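Arms at a garment returns desk — what happens to the sorters?

Mumell
We handle returns for Karnent. Two arms went in last October, and 30 percent of the garments now go through them. Does the sorting job shrink or just change?
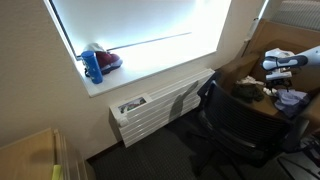 Oner
Ours changed. Sorters became exception handlers — stains, missing tags, odd items. Ask for the pay grade in writing.

Matei
Depends on the shift. We kept four people, two on inspection. Soft goods still need a human check. 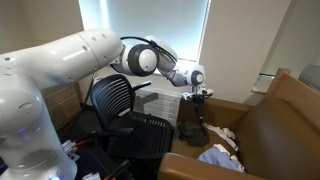

Garments on the armchair, arm above

Picking is slow on dark knits, so log every manual assist.
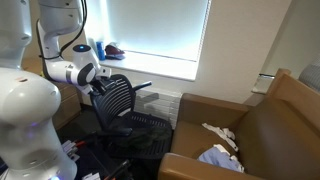

Those logs decide staffing later.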